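Mornutel clothing room moves to flat folding ahead of winter handout

GRUBE - The free clothing room on the ground floor of the Mornutel building will sort, fold and shelve its entire stock of knit tops before the winter handout opens in November, and it is asking people who drop off clothes to change how they pack them.

The room has taken in 614 items of clothing since the end of summer, according to a notice posted at the entrance. Most of it is everyday wear: T-shirts, sweatshirts, pajama bottoms and children's leggings. Much of it arrives balled up in grocery bags, and soft knits are the slowest to deal with. They have to be pulled out, shaken, checked for holes and stains, and laid flat before anyone can tell what size they are or whether they can go out.
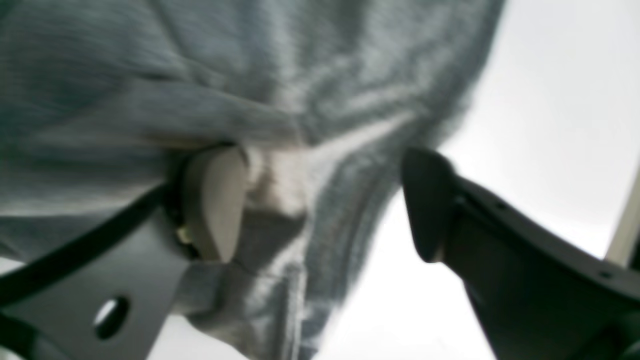 Local News | Grube

Until this fall, shirts at the clothing room were hung on rails. The rails filled up quickly, and thin cotton tops stretched at the shoulders or slid to the floor. The new plan keeps the rails for coats, dresses and button-front shirts. Everything made of knit fabric will be folded to one size and stacked on shelves, with the size marked on a strip of tape along the shelf edge.

The fold itself is simple. The shirt goes face down on the table, the sleeves are brought in, the sides are turned to the middle, and the hem is brought up to the collar in two steps. Sweatshirts get one fold fewer, as the thicker fabric makes a stack lean. Hoods are folded down over the back and stay inside.

Flattening comes first. Collars and sleeves that have doubled back on themselves make a lump in the finished fold, and the hem is the other trouble spot, especially on older T-shirts that have lost their shape. The instructions taped up in the room say to take hold of the bottom corners and draw the hem out sideways before doing anything else. Light wrinkles are fine. Nothing is ironed. 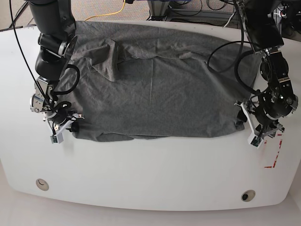
A gray T-shirt spread out on the white table, with the hem along the bottom.

The room is open for drop-offs in the mornings, from 9 a.m. to noon. Bags left outside the door after hours will not be accepted, a rule that has been in place since a rainstorm in August ruined two full loads of donations. The side entrance on the parking lot is the easiest one to use with a stroller or cart.

Donors are asked to follow a few new guidelines:

Wash and fully dry clothes before bringing them in.

Lay T-shirts and sweatshirts flat in a box or a paper bag. They do not need to be folded.

Turn everything right side out and empty the pockets.

Keep children's sizes in a separate bag and write the size on the outside.

Underwear, single socks and anything with a company uniform logo will be turned away. Plain gray, black and navy tops in adult medium and large are in good supply. The clothing room is short on adult sizes 2XL and 3XL, boys' sweatshirts, and long-sleeved tops of any kind.

Clothes that are too worn to hand out will still be put to use. Clean cotton with holes or stains goes into a rag bin, and the bin is emptied once a month by Plelteck, a textile recycler with a depot off the county road. Fleece and other synthetics are collected in a separate bag. The two were mixed together last year, and one of the pickups had to be sorted again by hand - a job that took up most of an afternoon.

Shelving for the folded stock came from the Sotosex furniture outlet, which cleared out its old display units in September. There are three tall units along the back wall and a low one near the door for baby clothes. Together they are expected to hold far more than the old rails did, although the top shelves will be used only for out-of-season items.

The winter handout begins in November and will run until the stock is gone. Households may take up to 100 items over the season, with no limit on baby clothes. No proof of income or address is needed. Visitors should bring their own bags.

Coats will be given out separately, starting in December. The drop-off hours will stay the same through the winter.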